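Storing ornaments after the holidays

trevholm58
I pack by room, one 400-sheet bundle of tissue per season. Tree down in January, lids labeled on the short side.

Wolton
Packing by room wastes space. Sort by weight, heaviest at the bottom.

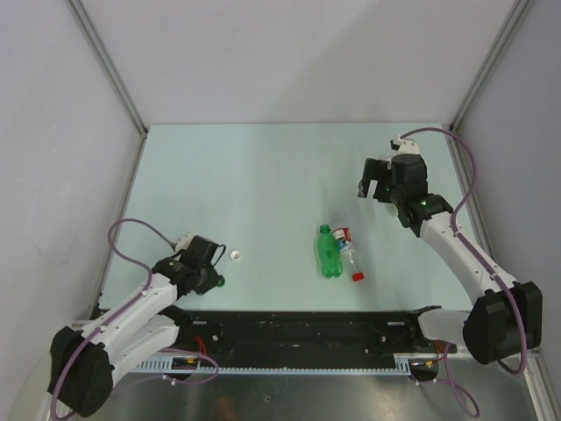

Re: Storing ornaments after the holidays

shehata_k
Disagree with Wolton. Weight sorting means opening every box in December.

trevholm58
Same result when I tried it. Staying with rooms.

Wolton
Number the boxes and keep a list.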